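Forum > Clubs and Student Projects > Two-arm sorting task, who else is doing it with a youth group?
Thread started by plumduff_pat

plumduff_pat wrote:

Hello all, long post coming, so do put the kettle on. I help run the robotics evening for the Plurnach club (ages eleven to sixteen, mostly the chatty end of that) and since February we've been working on a two-arm tidying task for the regional show. The kids chose toy fruit and veg, after a good deal of arguing, and I must say it's been a lovely choice! Everything is a different shape, the colours are cheerful, and when a pepper goes rolling off under the radiators nobody minds very much.

The rules we've been given are simple on paper. Fruit goes into a clear bin, both arms must take part, and you get 400 seconds for the lot. We drive both arms by hand for the practice runs and save every one, and then the older ones train the sorting on what we've saved. We've got 40 runs I'd call good and a great many more I'd call character-building.

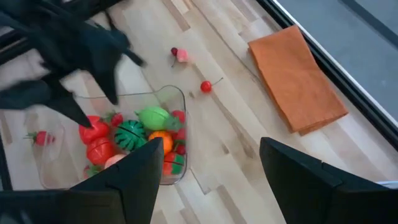 My question is really about the small pieces. The big round things we can manage, but cherries are driving us up the wall. The stems twist in the fingers, and if you grip by the stem the cherry swings about like a conker and ends up anywhere. Teófilo Carhuamaca, who looks after our older group, wants them picked up by the body every single time and won't hear of anything else. Half the children think the stem is there to be used. I'm somewhere in between and would love to hear what other clubs have settled on.

gantry_gran wrote:

Oh, what a nice project, Pat. We did something similar at Drurkard with wooden animals and I still find giraffes in the boot of my car.

I'm with Teófilo, I'm afraid. Body every time. We let ours pick whichever bit they fancied to begin with, and the practice runs ended up such a mixture that the arm would dither over the poor giraffe, drifting to the neck and then back to the tummy and then giving up. Once everybody agreed on the tummy it got better within a couple of evenings. Children are surprisingly good at sticking to a rule if they've voted for it!

One more thing, do you start with the bin full or empty? We always did a few of each.

notquite_square wrote:

I'm going to disagree, very politely. If every run in the pile is picked up the same way, what happens on show day when the cherry is lying hard against the side of something and the fingers can't get round the body? We had exactly that at our last show and the arm just hovered there looking sad while the clock ran down. I'd want at least some stem grips in the pile, done slowly and on purpose, by whoever has the steadiest hands.

Also, watch your see-through bin. Ours was lovely for the audience, but our lot found it hard to judge where the rim was through the wrist camera, and we knocked it along the floor no end. We ended up putting tape round the top edge.

gantry_gran wrote:

Tape is a good idea, I'll give you that one. I still say a mixed pile needs to be a big pile, and a club that meets for an evening a week hasn't got the hours. You had the Indevau people helping you, if I remember rightly, with all their spare afternoons!

notquite_square wrote:

We did, and biscuits too. Our pile was 3661 runs by the end, so I take your point. For 40 runs I might well do it your way and keep my fingers crossed about the corners.

bodgeandson wrote:

Can I ask a daft one? Who drives which arm? My two (son and niece) both want the right one and it's becoming a domestic matter.

plumduff_pat wrote:

Not daft at all, it took up most of our second evening! We swap after every 3 runs, and whoever is waiting resets the fruit and calls out the time. The one on the left is told to hang back until the other has let go, otherwise they bump knuckles over the bin.

To gantry_gran, we do a few of each as well, though the full bin is much more popular because tipping it out is the best bit. And thank you both for the cherry advice. I've put it to the group, and they'd like a vote on bodies for the main pile, with a separate little set of stem grips kept to one side so that we can try training with and without. Teófilo has agreed to this with a bit of grumbling. I shall get some tape for the rim, and I'll come back and tell you how we get on, Voß Hall heating permitting.

Reader comments (3)

mrs_tiller: We borrowed the swapping rule for our Lego group and it's been so much calmer, thank you.

hobnail: Has anyone tried a dab of putty on the cherry stems to stop the twisting? Or is that cheating?

gantry_gran: hobnail, I'd ask your judges first, ours were very strict about putty.

14 likes | 2 shares | Contact the moderators | © the forum and its posters | Back to top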